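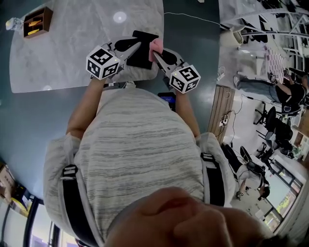
Pink sponge, black mat, dark teal tabletop. Plenty of sponges are in for a busy spring in Stivport.

Stivport's water gets harder starting Sunday

If your kettle starts growing a white crust next week, don't throw it out! The town is switching most of us over to the Staseck wells on Sunday, and the water coming out of them is a good deal harder than what we've been drinking from the Nouri reservoir all these years.

I went to the water department's open evening to find out what that means for people like me, who own one kettle, one elderly dishwasher and a glass shower door I already regret. The room was fuller than I expected. Somebody had brought doughnuts.

First, the basics. The switch covers 3,763 homes, which is everything in town except the streets up on Morkard Hill. The hill has its own tank and its own line, and it stays on reservoir water until the new pump goes in. If you live up there you can stop reading and go be smug somewhere (my sister is up there, and she has been).

The well water tests at 174 parts per million of hardness. I had to ask what that meant, and Bit-na Joo, who runs the lab side of things for the department, was very patient with me. It's calcium and magnesium, picked up while the water sits in rock underground. It's safe to drink, and she says some folks like the taste better. What it does is leave chalky spots when it dries and build up scale where it gets heated.

"You'll notice it on your faucets before you notice it in your glass," she told me. "Wipe things dry and you've dealt with most of it."

So there you go — wipe things dry. I wrote that down and underlined it, and then I went home and left a puddle on the drainboard like always.

The changeover starts at 4 in the morning and should be done before most of us are up. Crews will be flushing hydrants along the river streets while it's going on, so the pressure may drop for a bit and the water could look cloudy or a little brown. The department's advice is to run the cold tap in the tub until it clears and to hold off on laundry until the afternoon, especially whites. I'd also fill a pitcher the night before if you're an early coffee person. I am, and I will be filling two.

A lot of the questions were about dishwashers. Some machines have a hardness setting buried in the controls, and if yours does, it's probably been set on low since the day it was installed. The manual will tell you which number to pick. Rinse aid helps with the spots on glasses. For the kettle, it's white vinegar and water in equal parts, bring it up to a boil, let it sit, pour it out and rinse it a couple of times so your tea doesn't taste like a salad. Same idea for a showerhead, except you soak that one cold in a bag or a bowl.

One caution that got repeated more than once: keep vinegar off marble and other natural stone, and never mix it with bleach. Plain dish soap and a soft sponge will do for countertops. A man behind me asked about his fish, and the answer was that it depends on the fish, and to change the water a little at a time. He didn't look satisfied. He was still up front talking to Bit-na when I left.

Then we got to softeners, and the room got louder. You do not need to buy one. The department isn't selling them, isn't endorsing any brand and isn't sending anybody to your door to test your water. If a person shows up saying they're from the town and offering you a deal, they're not from the town. Apparently a few of those visits have already happened down by the old cannery, and I'd love to hear from you if you got one.

What the department is doing is handing out test strips at the front counter, free, one pack per household. They've got 300 packs to start with and more on order. I picked mine up on the way out and tested my kitchen tap that same night, so I'd have something to compare with later. It's a pale green right now. I've taped the strip inside the cupboard door next to the takeout menus.

And the bill? Going up, yes, but less than the rumor I heard at the bakery. The increase works out to $11 a year for the average home, spread over the regular bills, and it pays for the new line from the wells. The reservoir isn't being drained or sold off, by the way, which was the other thing going around. It needs repairs to the intake and will be kept as a backup in the meantime.

The department says it will test at several spots around town every day for the first few weeks and put the results up on the board outside the office. If your water is still discolored on Monday, or it smells odd to you, call the number on your bill and they'll send somebody over with a sample bottle.

I'll do another strip once the well water has come through, and I'll put the result in next week's column along with whatever has become of my shower door.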